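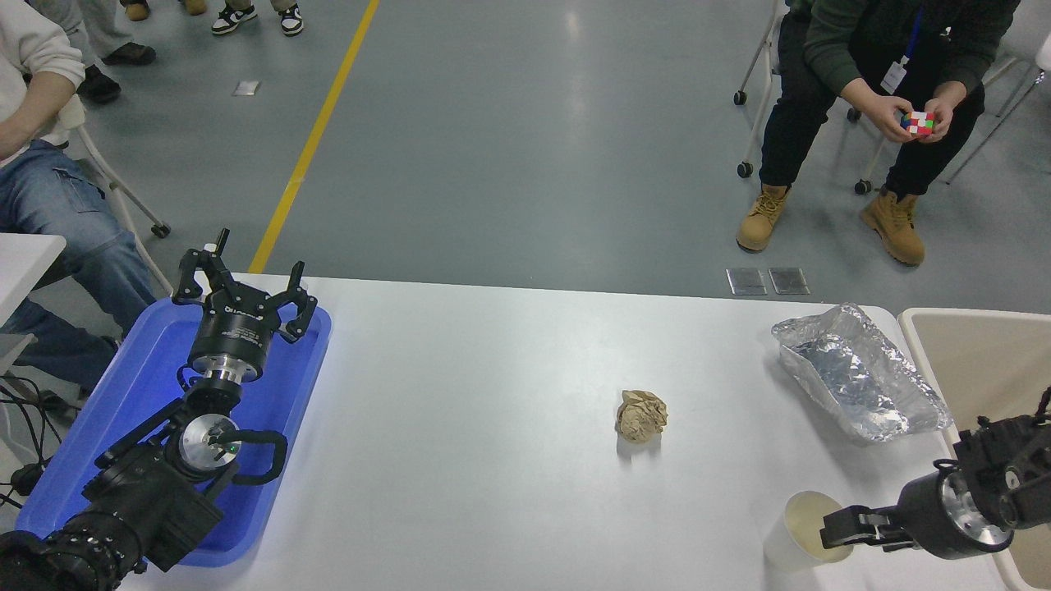
Why can't it all just go in one bag and get sorted at the other end, a customer in Dindville asked us last month, and she's far from the only one. Fair question. We get it at every office we start with.

Short answer: because by the other end it's too late. Paper soaks up the last inch of coffee from a cup. Foil gets squashed round a teabag and a bit of sandwich. Once that has happened most of it is rubbish, proper rubbish, and you've paid us to drive it about.

So we do it at the table. That's more or less the whole company.

Who we are

Cimedora Clearing. Lunch clearing and sorting for offices, halls and small schools in Dindville and Zindell. Started with 2 of us and a borrowed van, now a team of 11. Still one van most days. Unit is on the Bangash estate, round the back, green door, ring twice.

What we do

We come in after lunch, clear the tables, sort as we go, wipe down, take it all away. Usually done by half past two. Evening events by arrangement, ask early as October to Christmas fills up.

We bring our own trays. Blue ones mostly. They wash easily and people remember a colour better than they read a label, we've found. If you'd like to keep a few in your kitchen between visits thats fine, no charge, just don't put them in the dishwasher. They warp.

What goes where

Brown paper, screwed up or flat, is fine if it's dry and clean. Greasy goes with the food waste. Don't bother smoothing it out.

Foil trays: scrape, quick rinse, keep. Crumpled is no problem. Keep the little bits of foil too and squash them together into a ball, the small pieces get lost otherwise.

Paper cups are the awkward one. Most have a thin lining, so they can't go in with ordinary paper however much they look like it. Stack them seperately. Tip the dregs out first, please. Please.

Not sure? Leave it on the table and we'll deal with it. Much easier than fishing it out of the wrong tray.

Training

We also run a short table session for staff, 50 minutes, at yours or at the unit. A table, some ordinary lunch leftovers, and everybody has a go. Groups up to 33 at the unit, though it's a squeeze and you'll want to bring your own mugs. Schools pay half.

What we don't take

Glass, batteries, anything sharp, anything from a fish tank (long story). Whole birthday cakes have been left for us twice and we were very happy to take those.

Getting in touch

Phone is best before ten in the morning, after that we're out. Leave a message with your postcode, how many people eat lunch and whether there's a lift. First visit is a look round and a chat, costs nothing. Prices are on the next page, being updated, so ring if they look old.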